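Tirkik Bin Picking Set, README

Version 2, 8 January 2019
Maintained by Raghavendra Pillai and Ebenezer Tetteh, Nedside lab, Flellville

What is inside
The set has 1,211 grasp attempts made by one arm over a grey bin. Each attempt has one colour picture, the gripper pose and a label, 0 or 1. The label was given by a person. We kept 197 attempts apart for testing, please do not train on them.

Objects
We use 15 household things and toys, hard and soft mixed. A few of them lie in the bin at one time, and they are allowed to touch or overlap. 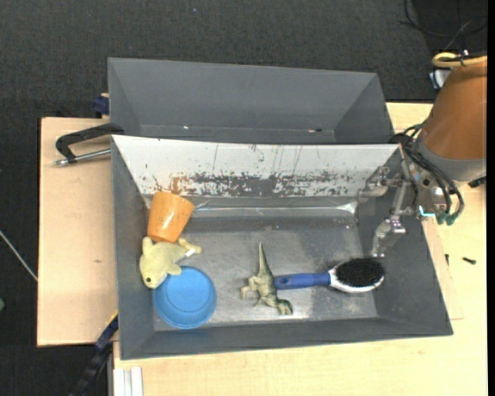
Between attempts the arm goes back to its start pose. If an object falls outside the bin, the operator puts it back by hand and the attempt is labelled 0.

Known problems
The metal floor gives reflections, and our depth values there are poor. Pose files from before February use the old Naidu format, with the angle in degrees.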